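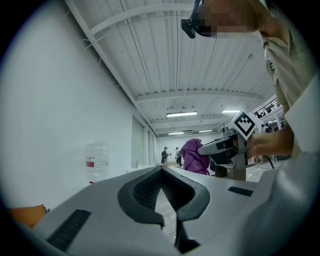

Pinza izquierda en primer término; la derecha, con el cubo del marcador, en la mano del operador.

Mordazas en V: desviación de apertura y pérdida del marcador en pinzas de mano
Foro Marchuk > Celdas y utillaje > Mantenimiento
Publicado el 22 de enero de 2019

Ionuț Enache
Tenemos una pareja de pinzas de mano para registrar demostraciones de manipulación de tela. Cada una lleva cámara gran angular y la apertura se calcula a partir de la imagen de las mordazas. La posición relativa entre ambas sale del cubo con marcador.

Dos problemas desde que cambié el recubrimiento de agarre de las mordazas:

1) Con las mordazas cerradas, la pinza izquierda ya no da cero. La lectura de cierre era 2998 y ahora es 3451 (cuentas en bruto, sin escalar). La derecha no ha variado.

2) El cubo se pierde de forma intermitente cuando se inclina hacia los fluorescentes del techo. Antes ocurría alguna vez; ahora en casi todas las tomas.

He reiniciado el software, he limpiado la lente y he repetido la calibración intrínseca. Sin cambios. ¿Puede el recubrimiento afectar a las dos cosas o son averías distintas?

Si-eun Maeng
Son distintas. Conviene tratarlas por separado.

Apertura. Si el recubrimiento nuevo es más grueso, las mordazas hacen tope antes y el cierre mecánico queda desplazado. La intrínseca no interviene en eso. Hay que rehacer la referencia de apertura:

Retirar restos de adhesivo del borde interior de las dos mordazas. Un pliegue en la punta basta para falsear el cierre.
Cerrar a mano sin forzar y comprobar a contraluz que las puntas se tocan en toda la altura.
Registrar 100 lecturas en cerrado y guardar la mediana como cero.
Abrir hasta el tope, repetir y guardar como máximo.
Hacer 6 ciclos completos y volver a leer en cerrado. Si la lectura se desplaza otra vez, el recubrimiento no está bien pegado.

No copies los valores de la derecha a la izquierda. Cada pinza tiene su archivo.

Marcador. Casi siempre es reflejo. Si la impresión es brillante, la cara inclinada hacia las luces se satura y el detector no cierra el contorno. Imprime en papel mate, pega sin burbujas y deja margen blanco alrededor del cuadrado negro. Después baja la exposición un paso y fíjala en manual. Comprueba también que el cubo no gira sobre su soporte: si tiene holgura, verás saltos en la orientación aunque la detección sea continua.

Magdy El-Sayed
A nosotros nos pasó lo del marcador y era el cable. Tiraba de la pinza al girar la muñeca. Ponle una brida con bucle flojo y listo.

Santeri Kinnunen
Lo del cable explica un tirón en la trayectoria, no una pérdida de detección. Son síntomas diferentes en el registro: en el primero hay pose y es brusca, en el segundo no hay pose.

Añado algo a lo de Si-eun. En tela, el recubrimiento se carga de pelusa y el cierre se va desplazando durante la jornada. En la celda de Datthorpe cepillamos en seco al empezar cada sesión y verificamos el cero antes de la primera toma. Nada de alcohol sobre la malla, que ablanda el adhesivo.

Ionuț Enache
Rehecha la referencia de la izquierda. Había adhesivo sobrante en la punta de una mordaza. Tras los ciclos la lectura se mantiene. El marcador mate lo imprimo mañana; con la exposición en manual las pérdidas ya han bajado, aunque siguen apareciendo con el cubo muy inclinado.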